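Room Attendants, Part Time and Full Time — Kamata Guest House, Kovusbridge

Kamata Guest House is hiring room attendants for the coming season. Work starts in September. We are looking for people who can work on their own, keep to a list and leave a bedroom the way the next guest expects to find it. Experience in a hotel, a care home or a private house is useful but not required. We train everyone the same way, including people who have done the job elsewhere.

The guest house is a ten-minute walk from the Kovusbridge bus station, on the Omcombe road. Most of our guests stay one or two nights, so rooms turn over quickly and the bulk of the work falls between late morning and mid-afternoon.

What the job involves

You will be given a set of rooms at the start of each shift and will see each one through from start to finish. The main duties are stripping and making beds, dusting and wiping furniture, cleaning floors, restocking the bathroom and reporting anything broken or left behind.

Beds take up the largest share of the time. The quilt is folded and set to one side first. Before any sheet comes off or goes back on, the bed is checked for tissues, hair, crumbs and small items. Loose bits are swept into a dustpan with the hand brush. They are not shaken onto the floor, where they have to be picked up a second time. We keep a separate brush and dustpan for beds and furniture, and these are never used on floors or in bathrooms. A gingham sheet like the one below hides small marks well, so look at it from both sides of the bed.
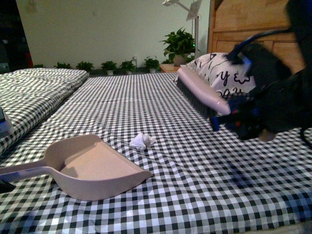
Furniture and surfaces

The bedrooms have wooden furniture and it needs some care. Tabletops are wiped with a barely damp cloth and then a dry one. Spray goes on the cloth, never on the wood. Most people do the flat top well and miss the edge. Where a table has a glossy rim, as on the one shown here, every smear shows as soon as the light hits it, so finish by running the dry cloth all the way along the rim and around the corner. Check the underside of the edge too. Dust collects there, and guests find it with their knees.

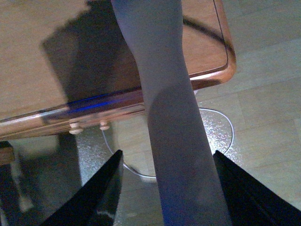
Floors, curtains and the last look around

Floors are done last, starting at the window and working back to the door. Move light furniture out, clean behind it and put it back square to the wall. Curtains should hang straight with the folds even. Check along the hem for fluff, and clean the strip of floor behind it.

When the room is finished, stand in the doorway and look at it as a guest would. Then collect your tools. A brush left on a nightstand is the most common thing we are called back for, and it undoes a lot of good work. Look at every surface before you shut the door.

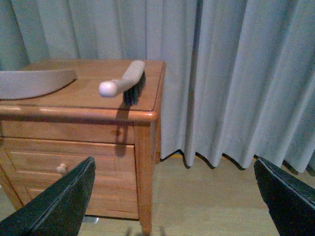
Hours and shifts

Part-time attendants work four shifts a week. Full-time attendants work five. Shifts start at 9 in the morning and last 6 hours, with a paid break of half an hour. Everyone works at least one weekend day. The schedule goes up on Thursday for the following week, and you may swap shifts with another attendant as long as the front desk is told the day before.

There is no night work. In the winter months we close one floor, and hours for part-time staff may be shorter. We will talk with you about this at the interview so that you can decide if it suits you.

Pay and benefits

Pay for part-time attendants in their first month is $420 a week, before tax. The rate is reviewed when training ends and again after one year. Full-time pay is in proportion to the hours. You also get:

Paid training
Two sets of work clothes, washed on site
Lunch on every shift
A bus pass for travel within Kovusbridge
A payment of $120 toward work shoes after your first month

Tips left in a room go to the attendant who cleaned it.

What we ask of you

You need to be able to stand, bend and kneel for most of a shift, lift a folded quilt or a full laundry bag, and climb two flights of stairs. There is an elevator for linen carts, but it is slow and often in use. You should be able to read a room list and write a short note in English. If you have an allergy to cleaning products, tell us when you apply — there are unscented products we can order.

Guests leave private things out. We expect you to leave them where they are, clean around them and not talk about them afterward. Anything found after checkout is bagged, labeled with the room number and handed in at the front desk before the end of the shift.

We run a background check on everyone we make an offer to. We pay for it.

Training

Your first week is spent with an experienced attendant. You will start on beds, then move on to furniture and floors, and bathrooms come at the end of the week. In the second week you work alone on a shorter list, and your rooms are checked before guests arrive. Nobody is timed during these two weeks.

How to apply

Pick up a form at the front desk or ask for one to be mailed to you. You can also leave a letter with your name, phone number, the days you can work and any cleaning work you have done before, paid or unpaid. A résumé is fine but we do not require one.

Interviews last half an hour and include a walk through one of the rooms. Please wear flat shoes. If you are already working for our sister house, Konport, you may apply without a reference, but let your supervisor there know first.

We will reply to every application, including those we cannot take further. Positions stay open until they are filled.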